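A Day at the Robot Open House
18/11/2018

I went to see some robots at work, and I took a whole notebook of questions with me! 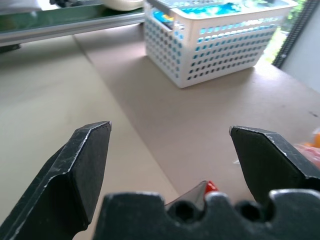 The open house was at a place called Kundari, where people teach robot arms to pick things up and put them somewhere else. That sounds easy, right? You do it all day long. You grab your toothbrush, you grab your cereal spoon, you grab your left shoe (and then you go looking for the right one). But for a robot, picking something up is a big job, and I wanted to find out why.

First, what is a gripper?

A gripper is a robot's hand. The ones I saw have two thick black fingers made of metal, and no thumb. The fingers slide apart to open and slide together to close. Try it yourself – hold your hands out flat, palms facing each other, and squeeze a pillow between them. Now you're a gripper! The fingers I looked at had silvery scratches along their edges, where the black paint had rubbed off.

How does a robot see?

Some robots have a camera on the wrist, right behind the fingers. Imagine having an eye on the back of your hand! Wherever the hand goes, the eye goes too, so the robot always gets a good view of the space between its fingers. It can look down at a table and spot a basket, and then a computer works out how far to reach.

Shiny things are tricky, though. Light bounces off them and can fool the camera. See-through plastic is tricky too. I asked one of the engineers which things were the worst, and she said "plastic bags" before I had even finished asking.

How does it learn?

By practicing, a lot. The arm I liked best is called Sorness, and a person teaches it by moving a set of handles. When the person moves, the arm copies. The computer remembers every move, and after plenty of turns the arm can try by itself. For one job, Sorness had 2,000 practice turns. I think I needed 6 to learn to tie my shoes, but my mom says it was more than that.

I got to hold the handles! I was terrible. I opened the fingers too early and dropped a sponge, and then I closed them on nothing at all. The engineer told me everybody does that the first time, and she let me have another try. The second time I got the sponge up in the air and I yelled so loudly that people at the next table turned around.

Can a robot squeeze too hard?

Yes, it can. Your skin tells you when an egg is about to crack. Many grippers don't have any feeling in their fingers, so the computer has to be told how hard to squeeze. A soft toy needs one kind of squeeze and a full water bottle needs another.

Something to try at home

Put a few small things in a basket. Put on a pair of oven mitts, close one eye, and take the things out one at a time, using both hands like gripper fingers. No thumbs allowed! My brother needed 80 seconds to get a sock out, and he's still mad about it.

The next open house is in June, and you can bring your own questions. I've got a new page started already. Number one is whether Sorness could ever learn to fold a fitted sheet.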